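Forum > Shop Floor > Automation and Staffing
Thread: Two-arm tray cell at the Surdu site, effect on bench jobs

torque_stripe
Posted March 5, 2018

We build small packaged blocks for one customer and seat each one in a shallow tray before it goes to inspection. Until last July that was all hand work on the Killier line. It now has a two-arm cell supplied by Bumance, and the same people who used to seat parts look after the cell. Below are my notes on how the jobs changed. I run second shift, so read them as a second shift view.
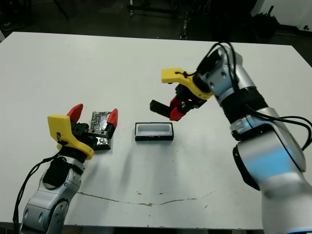

4 min read

The table layout is simple. Left arm holds the block, tray lies in the middle with the white recess facing up, right arm works from the other side. Parallel grippers on both, red fingertips, yellow printed brackets. The brackets are printed in our own tool room, and that matters for the staffing question further down.

Before the cell, a bench operator took a block from the rack, checked the wrap, set it in a tray and passed it on. Piece count was 200 per operator per shift. The job description was one paragraph long and had not been edited in years.

The operator on the cell now does the following:

- loads blocks and empty trays
- checks wrap condition before loading
- clears stops and writes down the stop code
- swaps fingertips when they wear
- signs off the first tray after any restart

The pay grade stayed the same for all of it. The revised job description is still in draft. Scheduling runs through Urura, which knows one job code for the line, so an operator who spends half a shift clearing stops is logged as seating parts.

Interested in how other sites wrote the new role. Did you split it or keep it as one?

flux_and_wick
Reply to torque_stripe

We kept it as one and regret it. Loading is steady work. Clearing stops is not. Put both on one person and loading gets skipped whenever the cell acts up, then the next shift starts with no trays.

How do you handle parts that differ in wrap? Foil reflects and creases, and our gripper force setting never suited all of it.

torque_stripe
Reply to flux_and_wick

One force setting per wrap type, picked by the operator from a list at changeover. The dark variant has its own entry. Picking the wrong entry is the most common cause of stop code 11 in our log.
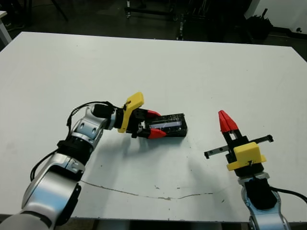 Left gripper with a black part, right gripper empty.

The other thing to decide is which arm gets the part. We had operators loading toward whichever gripper was closer to them. Now there is a line on the work instruction and the question has gone away.

gauge_block_b
Reply to torque_stripe

I disagree that the pay grade is a side issue, and your post files it next to the scheduling software. Someone who chooses a force setting is making a process decision. On our site that is a setter's task and it is graded as one. If you let the draft sit until the cell is fully accepted, the extra duties become the baseline and there is nothing left to negotiate.

Also, look at the table in your pictures. There is a crack running across it. Who owns that? On a hand bench the operator would ask for a new top. On a cell, the surface is part of the reference for the pick height, and I would want it written down whether the operator or maintenance reports it.

torque_stripe
Reply to gauge_block_b

Fair on the grade. I will separate the two points when I send this up.

On the crack: it is on the maintenance list, operators report, maintenance decides. Trays are set clear of it. I have no data showing it affects placement and none showing it does not.

offcut_bin
Reply to gauge_block_b

Opposite experience here. We regraded early, and when the cell settled down the operators had very little setting to do. Management then used the quiet months as an argument for moving the grade back. I would log the actual tasks for a full quarter first and regrade on the log.

gauge_block_b
Reply to offcut_bin

A quarter of unpaid setting work is how you get that log.

offcut_bin
Reply to gauge_block_b

Then pay an allowance while logging. We should have done that.

torque_stripe
Reply to all

An allowance might be workable. Here is the draft as it stands, with comments from this thread added. One more view of the table for the people who asked by message about tray position. 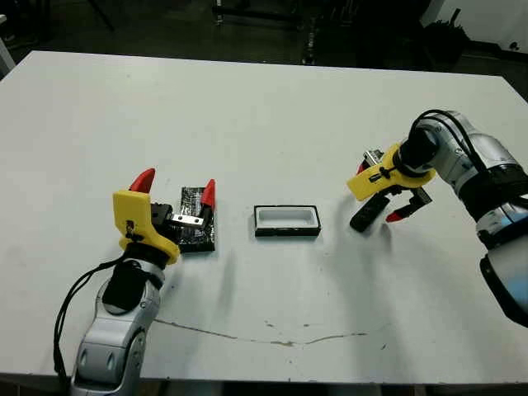

Draft role split, second shift

Cell loader. Same grade as the present bench operator. Loads blocks and trays, checks wrap, reports table and tray damage. Does not change force settings.

Cell setter. Setter grade, or allowance until the grade is agreed. Picks the force setting at changeover, swaps fingertips, clears stops, signs the first tray.

Rotation. Loader and setter swap at mid-shift once both are trained. Training is 10 shifts alongside a current setter.

Job codes. Separate codes in Urura for loading, setting and stop clearing. Without this the log is useless to everyone.

Printed brackets. Tool room prints, setter fits. Spares kept at the cell.

flux_and_wick
Reply to torque_stripe

The rotation line will be the hard one. If the loader is trained as a setter and swaps in every day, both are setters. Your payroll people will notice, and so will the loaders.

gauge_block_b
Reply to flux_and_wick

Agreed. Either drop the rotation or grade both the same. I would grade both the same.

torque_stripe
Reply to gauge_block_b

Noted. I will put both versions in and mark the rotation as open. Stop clearing needs a definition too. Lifting a skewed block out of the tray and restarting after a fault are in the same line at the moment.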